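Teaching by hand: stuff people keep asking me

I run the teaching sessions at our workshop in Clallthorpe, and I answer the same handful of emails every month (which I like, keep them coming!). These are the ones that turn up most.

Do I need to know how to code?
Nope. If you can fold a towel, you can show a robot how to fold a towel. You hold a pair of handles, the arms copy you, and it all gets recorded. The fiddly computer part comes later and I do it.

What's the difference between guiding by hand and driving it remotely?
Guiding by hand means you grab the arm itself and push it through the motion. Remote is when you stand back and the arm follows your handles. I start people on hand guiding and move them over once they stop fighting the thing. For cloth I'm all for remote, it keeps your own fingers out of the camera's view.

How many times do I have to show it?
More than you'd think! My first shirt-moving job, the one we called Brondholm, needed 44 good runs before the robot did anything sensible alone. Something easy like pushing a block got there in 14.

Do I have to do it perfectly every time?
Please don't. Smooth, yes, but a few small fumbles where you recover are gold. The robot needs to see how you get out of trouble too.

How should I set up the table?
Keep it plain. I like a light top, one item, and a taped outline for where things go.

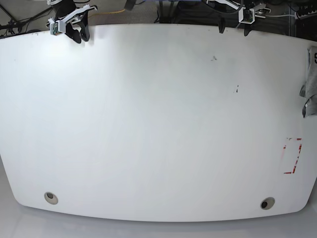 Tape wears out, by the way, so check it now and then, and lay new strips right where the old ones were. Move the outline even a little and your old runs stop matching your new ones. I learned that on Masson and had to redo 24 runs (I sulked all afternoon).

Should the cloth start in the same spot?
No, toss it down a bit differently each time. Rumpled is great.

How long is a session?
About 4 hours with breaks. Your shoulders will complain before your brain does.

Can I bring my own task?
Yes, I love that! Write to me through the Pustadton sign-up page and tell me what you want moved and where it should end up.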